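Two-arm bench cell: wrist view and overhead view disagree after a finger change, how do you get it back?

Tineke Bosman

Hi all! I look after a small two-arm cell at our workshop in Clurholm and I'm having a great time with it, but I have been chasing the same problem for a week now and would love some help from people who have run one longer.

The setup: two white arms on separate bases at the back of a gray table, one parallel gripper each, a small camera at each wrist and a fixed camera that looks at the whole table. The software is Grokgate, which takes the position of an item from the fixed camera to get the arm close, then switches to the wrist camera for the last bit of the approach. It's a tabletop sorting cell, so the items are a mixed bag on purpose (groceries, toy food, whatever fits between the fingers) and they go into a tray.

Two weeks ago I swapped the finger plates on both arms. The old ones were worn at the tips and the new ones are the same pattern from the same supplier. I marked nothing before I took them off. I know, I know! Since then one arm goes straight to an item like it always did, and the other stops a little to one side and then has to hunt for it. Sometimes it corrects and picks. Sometimes it closes on the corner of a box and pushes it along the table.

What I've done so far:

Rehomed both arms, twice.
Ran the Grokgate hand-eye routine on the bad arm. It passed.
Checked that the fixed camera bracket is tight. It is.
Swapped the two wrist camera cables end for end. The fault stayed with the same arm.

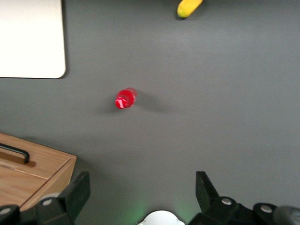
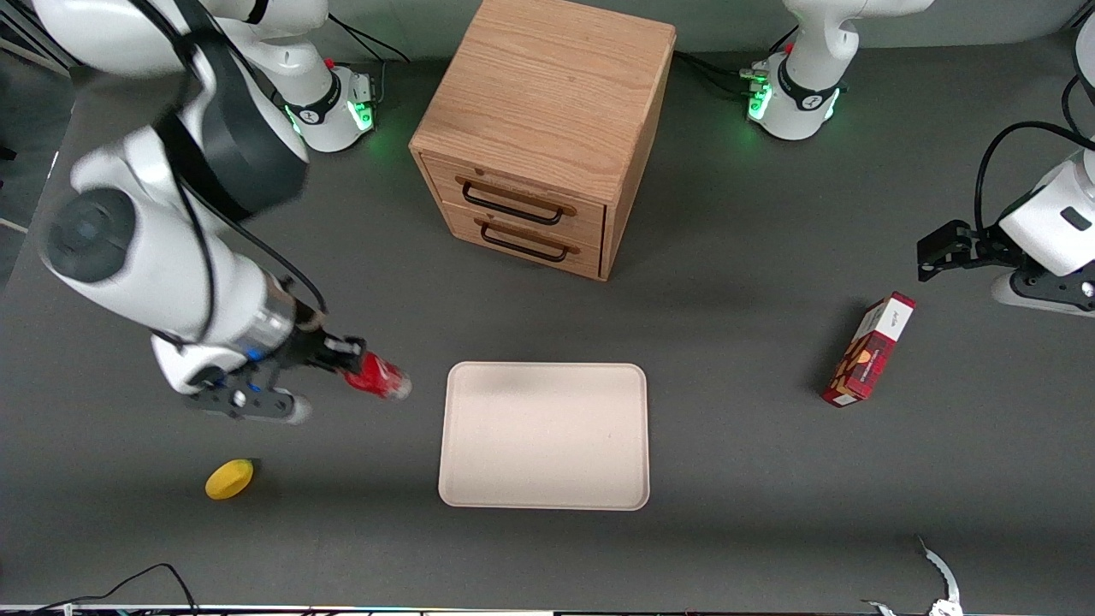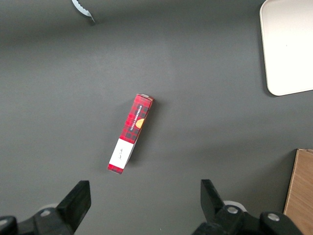

My worry is the wrist camera mount, because on our cell you have to reach past it to get at the finger bolts and I may well have leaned on it. The bolts themselves are easy enough to get to, you can see the round silver heads on both sides of the gripper in the first and last pictures, and I went over all of them with a short hex key before I posted. None of them moved. So is there a quick way to tell a bent camera mount from a finger that's seated wrong? I'd rather find out before I start undoing things that are fine. And has anyone had the hand-eye routine pass when something was clearly off?

Thanks so much in advance, this machine is a joy when it behaves!

Maarten Boersma

Oh, I love this one, I've been exactly where you are (we run a very similar pair on the Prikum line, also on Grokgate, also with a tray and a heap of odd items).

Yes, the hand-eye routine can pass with a finger seated wrong. It only works out where the camera is compared with the wrist flange, and it doesn't look at the fingers at all. So a pass tells you the camera is where the software thinks it is, as of the moment you ran it. Your trouble started with the fingers and I would stay with the fingers.

The quick check goes like this:

Clear the space in front of the bad arm. Put the arm in its straight-down pose and open the gripper all the way. Save a still from the wrist camera. Close the gripper on nothing and save another. Now do the same on the good arm with the same jog position, and flip between the stills on your screen.

With the gripper open, both fingers should come in from the bottom at the same height, left and right, like a pair of bookends. If one sits higher or leans in more than on the good arm, take that finger off and look at the seat. If both fingers are shifted the same way together, the camera has moved and you were right to worry about the mount.

With the gripper closed, the point where the tips meet should land in the same spot in both stills. On ours it was out by a hair open and out by a lot closed, and the cause was a curl of swarf behind the left plate. I wiped the seat, put the plate back, snugged the bolts a little at a time from side to side and that was it.

Your bolts not moving doesn't rule this out, by the way. A plate can be done up tight on top of a bit of dirt.

After that, go into Grokgate and redo the tool center point for that arm. It's on a separate page from the hand-eye routine, under the arm's name, and it is very easy to skip. New finger plates always need it, even when they're the same pattern. I touch off against a pointed pin fixed to the table, from four directions, and I go slow for the last bit. Then rerun hand-eye so everything is fresh.

For a test item I'd use the long narrow shortbread box you have there. Lay it at a diagonal, let the arm approach it across the narrow side and watch whether the box gets nudged before both fingers touch. A box shows a sideways error much better than a bottle, which can roll into the grip and make you think all is well. Turn the box the other way and run it again.

And scribe a little line across each plate and its housing before you take them off next time! Takes a minute. Have fun with it and please tell us what you find.

Abella

had this, was the camera. check the mount screws, ours had backed out. bit of threadlock and it's been fine since December. also maybe clean the lens

didn't bother with the tool center thing but we use soft fingers so might be different for you

Contact the site team | Copyright Clurholm Makers Help Pages 1999 to now | Back to top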